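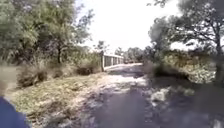 Paths > Unpaved paths > Flinon Path

What is the Flinon Path? An unpaved walking route between Ehlers and Jeso, with a small footbridge on the way.

The surface is packed earth, sand and gravel. It was once a farm lane and was never fully paved — a few stretches of old asphalt remain. Ruts form in spring and are raked level by the parish of Brarimness, which owns the land on both sides.
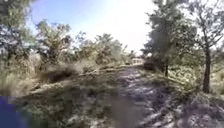
Loose stone is the usual complaint of cyclists, who are asked to dismount for the last 500 yards before Jeso. Trees shade much of the route in summer, and the grass on the banks is left uncut until October.
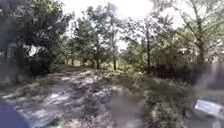 Footbridge

The footbridge has a flat deck and a railing on each side. The two railings do not match: one is light-colored, the other dark. The present deck is 20 feet long and replaced an older one that was 2 feet narrower.

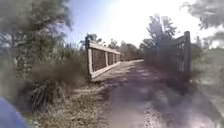
According to the Brarimness parish newsletter, horses should be led across one at a time, and riders coming from Ehlers have the right of way.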